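Somorthorpe Shared Laundry - Users' Meeting
Minutes, October

Chair: Marlina Sutanto
Minutes: Robel Habte
Apologies were received from the upstairs tenants, who had also sent apologies in September.

1. Minutes of the last meeting

Approved with one correction. Under item 4, "the folding problem has been solved" should read "the folding problem has been discussed." Marlina asked that the word "solved" be kept out of the minutes until somebody can find their own T-shirt.

2. The folding method

Marlina reported on the method from the Nisasex leaflet, which was adopted on trial at the last meeting. The shirt is laid out flat, smoothed, folded in from each side and then brought up from the hem. The leaflet promises a neat pile in no time. Marlina has been using it at home and says the piles are no neater than before, and that smoothing takes longer than folding. Robel said the leaflet assumes the shirt comes out of the basket in a reasonable state, and he would like to know whose shirts do.

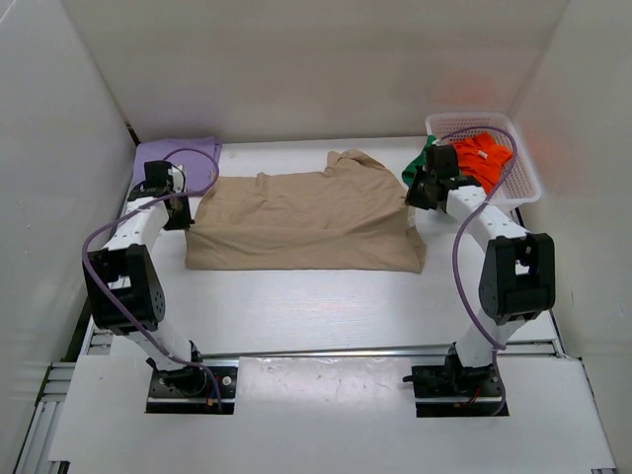 Beige garment on the table, still wrinkled at the top edge. Folded lavender cloth at back left, basket at back right.

There was a long exchange on whether a shirt has to be fully smooth before the first fold. The leaflet says yes. Robel's view was that a crease in a T-shirt goes away once there is a person inside it, and that the leaflet was written by people selling folding boards. Marlina did not entirely disagree but wanted the trial to run its course before anyone calls it a failure.

Agreed: trial continues to the next meeting. No folding boards to be bought in the meantime.

3. Sleeves 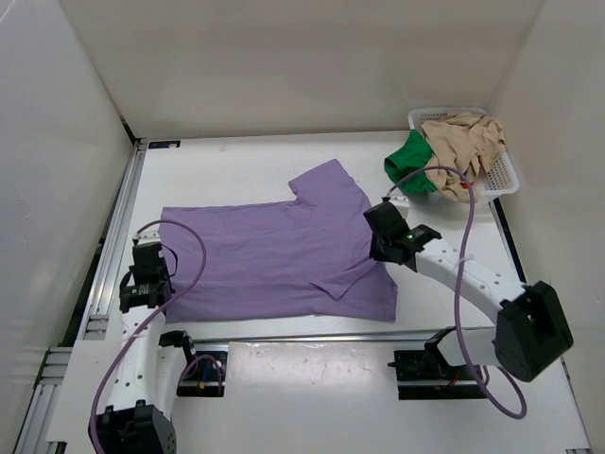

Sleeves remain the weak point of the method. The leaflet covers them in a single line ("tuck sleeves neatly") and then moves on to storage. Robel asked what neatly means when one sleeve of the lavender shirt points up toward the back and the other is already folded down and inward. Does the first one come in to match, or does the second one go back out so both can start level? Marlina read the line aloud again, which did not help. She thinks both should go out flat first. Robel thinks this adds a step to a method sold on having few of them.

Agreed: both sleeves out flat before folding, on trial. Robel asked that his doubts be recorded, and they are.

4. Baskets

Zaltik has quoted for 3 replacement baskets with lids. Marlina could not see what a lid would do for clean laundry except give people somewhere to put more laundry. The present baskets were bought to hold one load each, and in her experience they are treated as holding whatever can be pushed into them.

Robel raised the matter of things left hanging over the rim. He would like a rule. Marlina pointed out that there are already 5 rules on the door and asked him to name one. He named 2, and one of those was about the dryer. 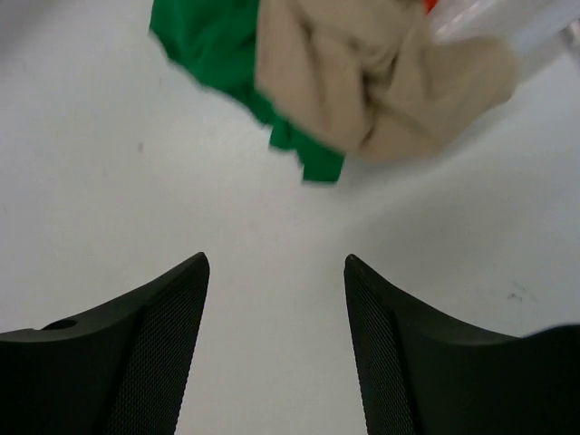

She suggested taking down the existing sheet and putting up a shorter one, in larger type, with the basket rule at the top. Robel agreed to draft it, though he expects it to be read about as often as the last one was.

Agreed: Zaltik quote declined. Robel to draft a new sheet.

5. Towels and odd pieces

The Vondräček guide, lent to the group over the summer, recommends folding towels in thirds with the hem on the inside. Marlina tried this and reports that it works on new towels. Old ones have stretched along one side, and the thirds come out as three different sizes.

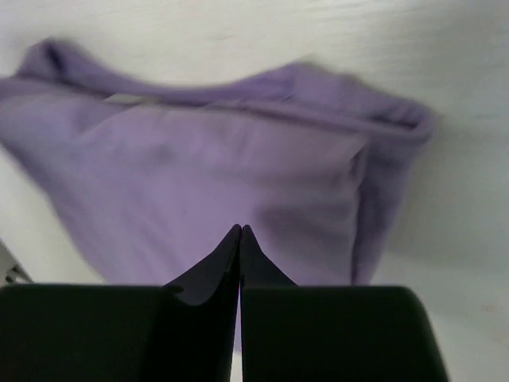 Robel asked whether towels need to be in the trial at all. His proposal was to fold them in half, then in half again, and leave it there. Marlina said that is what everybody does already and it hardly needs a proposal. It was put forward anyway and carried.

Agreed: towels in half and half again. Guide to be returned.

6. Any other business

Robel asked if the meeting could start on time. Marlina asked if Robel could.

Actions
Robel Habte - draft the new rules sheet; return the guide.
Marlina Sutanto - reply to Zaltik; bring the leaflet next time.

Next meeting: same place, 7 p.m.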